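Search this site
Search
Giteo — Work Package 2, progress report to the funder
Prepared by Consolacion Calimlim
Jan 31, 2021

1. Status

Data collection for the cup tasks is complete. We recorded 1,418 demonstrations by remote control, against the number agreed in the revised plan. Of these, 197 were rejected at review, mostly for dropped joint readings or for a pause by the operator longer than the limit. Rejected runs are kept on the Wolach server but are not used in training.

2. Method

The operator drives the arm from a leader device and watches the table directly. Hand guiding was tried first and dropped — the operator's forearm hid the cups from the fixed camera at the moment of grasp. Each run starts from the same arm pose. Cup positions are changed between runs and set against strips of red and blue tape on the tabletop. The paired-cup task uses one grey and one yellow paper cup, standing close together, and the arm must approach from above without knocking either.

The approach is the hardest part to demonstrate well. With the wrist over the cups, the arm covers much of the grey one and part of the yellow rim in the fixed view, so we also record from the camera mounted above the wrist.

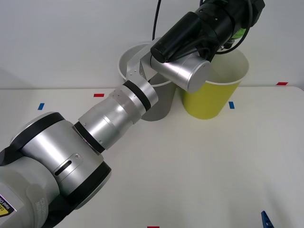 3. Problems and changes

Clock drift between the two video streams affected early sessions. The Parri logger now stamps both streams from one source, and the fault has not come back. Operator training was extended to 16 practice runs per person. Grip force is still not recorded; the Draruner driver does not expose it, and we have asked for a fix.

4. Next period

Training on the accepted runs has started. Tests on the arm will follow, with results due in June. No change to the budget is requested.

0 comments
2 shares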